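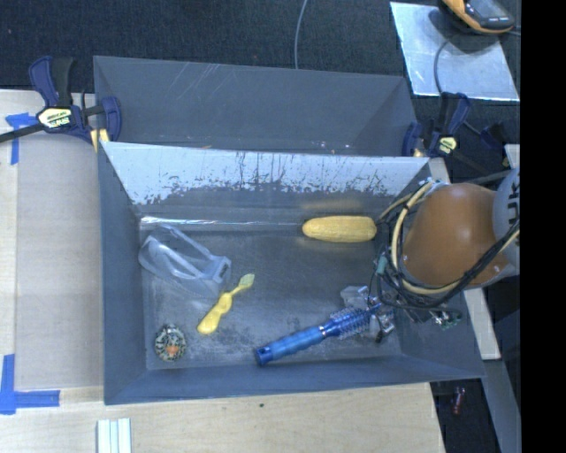
Amra Janevski demande si les deux bacs doivent être fixés avant la première prise de référence, ou si l'on peut attendre la fin de l'étalonnage. Les bacs doivent être fixés en premier. La présente section a été complétée en ce sens depuis l'édition de mai.

Cellule de prélèvement Vemar
Guide d'installation et de mise en service
Section 6. Mise en place des bacs et premier cycle de prélèvement

6.1 Objet

La présente section s'adresse au personnel chargé de l'installation de la cellule Vemar sur une table de travail. Elle couvre la fixation des bacs, le contrôle du faisceau de câbles, l'enregistrement des positions de référence et l'exécution du premier cycle sur objets mélangés. Le raccordement électrique et le montage du bras sont traités à la section 5.

6.2 Conditions préalables

Le bras est monté et son socle serré au couple prescrit.
Le logiciel Oltora est installé et la licence activée.
L'arrêt d'urgence a été essayé par l'installateur.
Aucune personne ne se trouve dans la zone d'évolution du bras.

ATTENTION. Toute intervention manuelle dans un bac s'effectue bras immobilisé, mode « Maintenance » affiché à l'écran. La pause du programme ne constitue pas une immobilisation.

6.3 Fixation des bacs

1. Placer le bac avant sur la table, à portée du bras, puis le bac arrière contre le premier.
2. Poser un serre-joint à proximité de chacun des coins supérieurs où les deux bacs se rejoignent. Orienter les barres vers l'extérieur, hors de la trajectoire du préhenseur.
3. Serrer progressivement. Les parois ne doivent pas se déformer.
4. Pousser fermement le bac avant à la main. En cas de glissement, reprendre l'étape 3.
5. Délimiter au ruban adhésif de couleur les emplacements réservés sur la table.

Remarque. Les rayures du fond et l'usure des parois n'empêchent pas l'utilisation d'un bac. Un bac fendu doit être remplacé.

6.4 Contrôle du faisceau de câbles

1. Amener le bras au-dessus du bac avant, en vitesse réduite.
2. Vérifier que les câbles conservent une boucle libre autour de l'articulation et qu'aucun d'eux n'est tendu.
3. Abaisser le préhenseur vers le fond du bac. Observer les câbles qui pendent sous l'articulation : ils ne doivent accrocher ni la paroi ni les objets.
4. Si un contact est constaté, remonter le bras, reprendre le guidage du faisceau et recommencer le contrôle.

PRUDENCE. Ne pas raccourcir la boucle au moyen d'un collier serré. Les dommages qui en résultent ne sont pas couverts par la garantie Serkmont.

6.5 Positions de référence

1. Vider les deux bacs.
2. Dans Oltora, ouvrir le menu « Bacs » et sélectionner « Nouvelle référence ».
3. Enregistrer successivement les 8 points demandés, en suivant l'ordre affiché.
4. Valider. Tout déplacement ultérieur d'un bac annule la référence et impose de reprendre la procédure.

6.6 Premier cycle

1. Déposer dans le bac avant des objets de formes et de matières différentes. Un assortiment tel que des lunettes de protection transparentes, une brosse à dents, une brosse à cheveux ronde, un épi de maïs et une petite figurine convient à cet essai.
2. Répartir les objets sur le fond, sans les empiler.
3. Refermer la zone, quitter le mode « Maintenance » et lancer le programme « Essai 12 ».
4. Relever les échecs de prise dans le journal.

Remarque. Les objets transparents et les reflets sur les parois peuvent gêner la détection. Modifier l'éclairage avant de modifier les seuils du logiciel.

Les demandes relatives à cette section sont à adresser à Algirdas Koppel, service technique Serkmont, en indiquant la référence du bras et la version d'Oltora.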